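Riedl Belegstation – Assistenzplatz für belegte Brötchen

Produkte / Kalte Küche / Belegstation

Einarmiger Assistenzplatz für Betriebskantinen, Bäckereifilialen und Snackproduktion
Artikelgruppe 767
Lieferbar ab Juni

Die Belegstation von Riedl übernimmt in der kalten Küche das Auflegen und Umsetzen einzelner Zutaten. Sie arbeitet an einem normalen Tisch neben dem Personal und ist für Betriebe gedacht, in denen morgens viele gleiche Brötchen belegt werden und dafür immer dieselben zwei oder drei Leute am Brett stehen. Schneiden, Bestreichen, Abschmecken und die Endkontrolle bleiben Handarbeit.

Ausgeliefert wird die Station mit Arm, Zweifingergreifer, Handgelenkkamera, Steuerschrank und Bedientafel. Den Tisch stellt in der Regel der Betrieb. Wir empfehlen eine glatte, helle Platte, auf der die Kamera die Zutaten gut unterscheiden kann. Bei Edelstahltischen liefern wir auf Wunsch eine matte weiße Auflage mit.

Was die Station macht

Der Arm nimmt Scheiben und Blätter einzeln auf und legt sie dort ab, wo das Rezept es vorsieht. Rezepte werden an der Bedientafel angelegt, ein neues dauert mit etwas Übung eine Viertelstunde. Gespeichert werden bis zu 200 Rezepte. Der Greifer schließt mit einstellbarer Kraft; für Tomate, Käse und Blattsalat sind Werte hinterlegt, die man übernehmen oder ändern kann.

Die Zutaten müssen nicht in festen Formen liegen. Ein Brötchen darf schräg liegen, eine Tomatenscheibe darf hochkant stehen. Liegt ein Teil so, dass der Greifer es nicht sicher fassen kann, hält der Arm an und meldet sich mit einem Ton – die Person am Platz legt es um und quittiert.

Was sich am Arbeitsplatz ändert

Die Kantine Listulow hat die Station im Probebetrieb eingesetzt. Dort begann die Frühschicht um 4.30 Uhr mit dem Belegen, zu dritt, bis die erste Pause kam. Heute steht eine Person an der Station, die beiden anderen machen Salate, Suppe und Ausgabe. Entlassen wurde niemand, eine offene Stelle wurde allerdings auch nicht nachbesetzt. Das sollte man im Betrieb vorher besprechen.

Nadiia Nazarenko leitet die Frühschicht in Listulow: »Die Handgelenke tun weniger weh. Dafür muss man anders aufpassen. Früher habe ich beim Belegen geredet, jetzt schaue ich öfter auf den Platz und fülle nach.« Ihr Kollege Cledwyn Vaughan war anfangs dagegen und hält den Arm bei kleinen Mengen weiterhin für zu langsam. Damit hat er recht: Unter 175 Stück je Schicht raten wir vom Kauf ab.

Wir empfehlen, den Platz stündlich zu wechseln. Reines Überwachen ermüdet, und wer vorher selbst belegt hat, erkennt Fehler schneller als eine Aushilfe.

Am Platz liegen die Zutaten offen auf der weißen Platte, etwa eine rote Tomatenscheibe und ein Brötchen mit goldbrauner Kruste. Rotviolette und grüne Blätter stehen im Glasbehälter auf dem Tablett bereit.
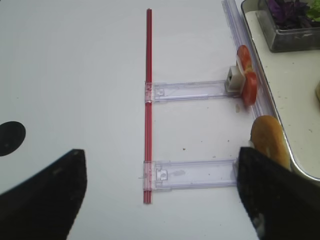 Reinigung und Hygiene

Die Greiferfinger lassen sich ohne Werkzeug abnehmen und kommen in die Spülmaschine. Ein zweites Paar liegt bei, damit der Betrieb währenddessen weiterlaufen kann. Der Arm wird mit einem feuchten Tuch und dem üblichen Flächenreiniger abgewischt, die Kameralinse nur mit klarem Wasser. Krümel und Saft auf der Platte stören die Erkennung kaum, sollten aber bei jedem Zutatenwechsel entfernt werden. Bei Allergenwechsel immer auch die Finger tauschen.

Sicherheit

Der Arm fährt im gemeinsamen Betrieb mit verminderter Geschwindigkeit und stoppt bei Berührung. Messer gehören nicht in den Arbeitsbereich. Vor der Inbetriebnahme ist eine Gefährdungsbeurteilung am Aufstellort nötig; eine Vorlage liegt den Unterlagen bei.

Einweisung

Im Preis enthalten sind zwei Vormittage vor Ort. Die Einweisung macht Fatemeh Ebrahimi oder Arif Simanjuntak, auf Deutsch oder Englisch. Bitte planen Sie alle ein, die später an der Station arbeiten, auch Teilzeitkräfte.

Zubehör

Ersatzfinger, Paar
Matte Tischauflage, weiß
Fahrbares Untergestell Celari, mit Feststellbremsen
Signalleuchte für laute Küchen

Miete und Kauf

Die Station kann gekauft oder monatsweise gemietet werden. Die Mindestmietzeit beträgt drei Monate, die Miete wird bei späterem Kauf zur Hälfte angerechnet. Vorführungen finden in unserer Versuchsküche in Sistton statt, Termine vergibt Llinos Pugh im Vertrieb. Bringen Sie gern eigene Brötchen und Zutaten mit.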